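Ticket 2885 – Desk phone, extension 11, no dial tone after move
Opened 9 December 2025
Site: Kemness, upper floor

Phone was moved to the round table. Handset silent, speaker works.

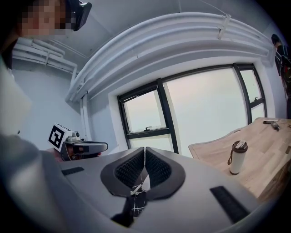

White cable and black strap

Checks
1. Swapped the handset cord with a spare from Stameck. No change.
2. Measured line voltage at the wall jack – normal.
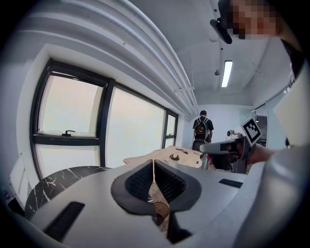 3. Reseated the handset plug at the base. Tone present, faint crackle.
4. Dialed an 800 number to test the keypad. All digits register. 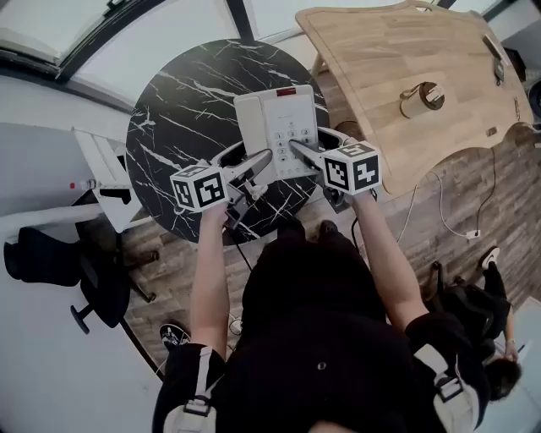

Desk phone, handset at left of keypad

Status: pending. Bornon to ship a replacement base if crackle returns.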